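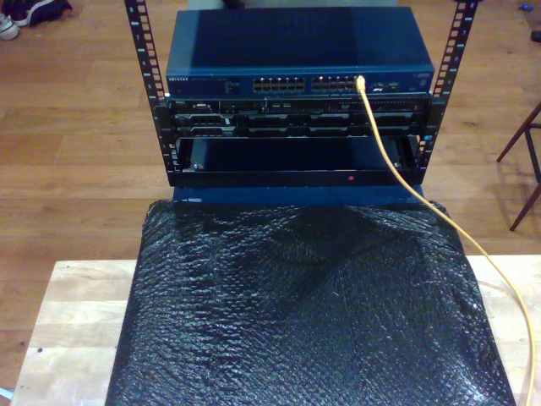 스위치와 서버 사이 링크가 자꾸 100Mbps로 떨어지면 케이블부터 바꿔야 하나요?

바꾸기 전에 양쪽 포트의 협상 속도와 오류 카운터부터 적어 두세요. 기록 없이 케이블을 바꾸면 증상이 사라져도 케이블 때문이었는지, 뺐다 꽂아서 그런 건지 나중에 구분할 수 없습니다.

1월 | 작성: Gimirby 기술지원
분류: 네트워크 > 유선 > 링크 속도 저하

티켓 1226
설치처: Ebihara 분석실, 소형 오픈 랙
상태: 관찰 중 (종료 요청 있었으나 보류)

접수 내용
Flisska 야간 백업이 아침까지 안 끝남. 예전에는 40분이면 끝나던 작업이라고 함. 요청자는 "스위치가 죽어가는 것 같다"며 교체 견적을 같이 요청. 근거를 물었더니 스위치 윗면이 따뜻하다는 답이 왔음. 켜져 있는 스위치는 원래 따뜻하다. 견적은 일단 보내지 않음.

1차 확인 (원격, 오전)
Flisska 로그에는 전송 속도 저하만 있고 오류는 없음. 프로그램 쪽에서는 "네트워크 상태를 확인하십시오"라는 메시지만 반복. 이 메시지는 디스크가 느릴 때도 나오는 것을 본 적이 있어서 그대로 믿지 않음. 서버 디스크 로컬 쓰기 테스트는 정상. 서버 쪽 랜카드 협상 속도를 보니 100Mbps 전이중. 스위치 쪽에서도 같은 값. 양쪽이 같은 값을 보고 있으니 이중 모드 불일치는 제외.

요청자 의견으로는 얼마 전 펌웨어를 올린 뒤부터라고 함. 변경 기록을 받아 보니 느려진 백업이 펌웨어 작업보다 먼저 있었음. 펌웨어 탓은 보류.

2차 확인 (현장, 오후 2시)
랙을 테이블 위에 올려놓고 작업. 스위치가 위, 서버가 바로 아래, 그 밑이 선반. 문제의 노란색 케이블은 오른쪽 포트 묶음의 맨 오른쪽에 꽂혀 있고 랙 앞으로 돌아 내려옴. 케이블 자체는 Jenoteck에서 온 묶음 제품이고 포장에는 Cat6라고 되어 있다고 들음. 포장은 이미 버려서 확인 불가. 피복 색만 보고 등급을 알 수는 없으니 "Cat6라고 함"이라고만 적어 둠.

한 일을 순서대로 적음.

- 케이블을 건드리기 전에 스위치 포트 카운터 저장. CRC 오류가 있기는 한데 언제 쌓였는지 알 수 없음. 마지막으로 카운터를 지운 날짜를 아는 사람이 없었음.
- 카운터 초기화 후 그대로 두고 2000바이트 핑 반복. 손실 없음. 링크는 여전히 100Mbps. 핑이 잘 간다고 케이블이 멀쩡하다는 뜻은 아님. 100Mbps는 두 쌍만 써도 올라온다.
- 케이블을 뺐다가 딸깍 소리가 날 때까지 다시 꽂음. 1Gbps로 올라옴. 요청자는 이 시점에서 티켓을 닫자고 했음.
- 닫지 않고 부트 근처를 손으로 살짝 움직여 봄. 링크가 한 번 끊겼다가 100Mbps로 다시 붙음. 같은 동작을 다시 했더니 이번에는 아무 일도 없었음. 재현이 들쭉날쭉해서 이것만으로는 결론을 못 냄.
- 케이블을 분리해서 커넥터 점검.

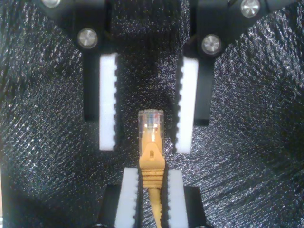 분리한 노란색 패치 케이블의 커넥터와 부트.

커넥터 점검
몸체가 투명해서 안쪽 심선 색이 비치기는 하는데, 색이 보인다고 접촉까지 괜찮은 것은 아님. 눈으로 보고 "이상 없음"이라고 쓴 보고서를 전에도 받아 봤고 그때는 이상이 있었다. 테스터에 물려서 8심 모두 도통 확인. 가만히 둔 상태에서는 전부 통과. 부트 아래를 굽힌 상태에서는 한 심이 표시됐다 안 됐다 함. 테스터 쪽 잭이 헐거울 가능성을 배제하려고 다른 케이블로 같은 방식으로 굽혀 봤고, 그쪽은 계속 통과.

여기까지 보면 케이블 쪽이 제일 의심스럽다. 확정은 아님.

교차 확인
1) 새 케이블을 같은 포트에 연결: 1Gbps, 움직여도 유지.
2) 의심 케이블을 왼쪽 묶음의 다른 포트에 연결: 1Gbps로 올라왔다가 부트를 움직이자 100Mbps.
3) 새 케이블로 되돌리고 카운터 다시 초기화.

증상이 포트가 아니라 케이블을 따라다님. 스위치 교체 건은 이 결과로 반려. 요청자는 "그래도 오래된 장비니까"라고 하는데, 오래됐다는 이유로 바꾸는 것이라면 장애 티켓 말고 구매 요청으로 올려 달라고 답함.

요청자 질문에 대한 답변
"스위치에서 속도를 1Gbps로 고정하면 되지 않나요?" 권하지 않음. 1000BASE-T는 자동 협상을 전제로 하고, 심선 하나가 오락가락하는 케이블에 속도를 고정하면 느린 링크 대신 끊긴 링크를 얻게 된다.

"같은 묶음의 케이블을 전부 버려야 하나요?" 한 가닥 결과로 묶음 전체를 불량이라고 할 수는 없음. 남은 것을 테스터에 물리고 굽혀 보면 알 수 있는 일. Jenoteck에는 테스터 결과와 함께 문의했고, 돌아온 답은 "설치 환경을 확인해 달라"였다. 설치 환경은 테이블 위다. 굽힘 테스트 결과를 첨부해서 다시 보냄.

"랙을 옮길 때 당겨진 것 아닌가요?" 그럴 수도 있음. 다만 옮긴 시점과 느려진 시점을 둘 다 기억하는 분이 없어서 원인란에는 쓰지 않음.

현재 상태
새 케이블로 운영 중. 첫날 밤 백업은 정상 시간 안에 완료. 하룻밤 잘 돌았다고 종료하지는 않겠음. 예전 케이블도 다시 꽂은 직후에는 1Gbps로 올라왔었다.

의심 케이블에는 티켓 번호를 적은 꼬리표를 달아 따로 보관. 서랍에 다시 넣지 말 것. 지난번 비슷한 건에서는 꼬리표 없는 불량 케이블이 예비품으로 돌아와 같은 티켓을 두 번 썼음.

남은 작업
- 스위치 포트 카운터를 매일 아침 백업 종료 후 저장. 화면 캡처 말고 텍스트로.
- 링크 속도가 100Mbps로 내려가면 케이블을 만지지 말고 먼저 연락. 흔들어서 복구하면 기록이 안 남음.
- 같은 묶음의 나머지 케이블 굽힘 테스트 (Ebihara 쪽에서 진행, 결과 대기)
- Jenoteck 회신 대기

추가 메모, 오후 5시
요청자가 종료 버튼을 눌러서 다시 열었음. 1월 말까지 CRC 카운터가 0으로 유지되면 그때 닫겠습니다.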